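Maple butcher-block bench top – now in stock at Fekham, Pant to follow

Solid pale maple, long strips glued up side by side. Sold as a top only, legs seperate. We do it in 35 mm thickness, oiled once before it leaves us. Takes a vice, takes a clamp, takes most of what a craft room or a school makerspace throws at it.

Two lengths at the moment, 90 cm and 140 cm. Longer ones cut to order, allow 14 working days. Width is the same on both. Ring or email for the exact figure as the last batch came up a touch over.
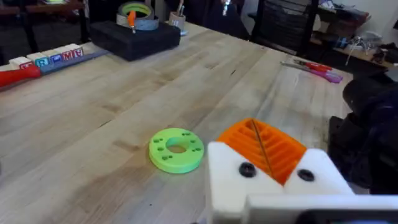
*Maple top in use, with tape, foam block, alphabet blocks and a lime-green printed ring.*

Expect small knots and faint darker streaks – it's real wood and no two are alike. Scuffs will show along the grain in time. Light sand, fresh oil, leave overnight. Don't use a wet cloth and don't park a hot glue gun on it.

Goes with:

- Plastetti pen pot, fits the round cut-out if you order one
- Lernetum foam rest, black, for small tools
- steel leg set, flat packed, bolts included
- bench oil, small tin

Cut-outs and rounded corners are extra, price on asking. Send a sketch with sizes in mm please, not inches, we had a muddle over this in September.

Delivery 17 pounds per top, kerbside only. They are heavy, have a second pair of hands ready. Collection from Fekham is free, ring first so we can get it down off the rack.

Returns fine on standard lengths if unused and still wrapped. Not on cut to order tops, sorry.

Prices checked January 2024. Trade and schools – ask for the seperate list.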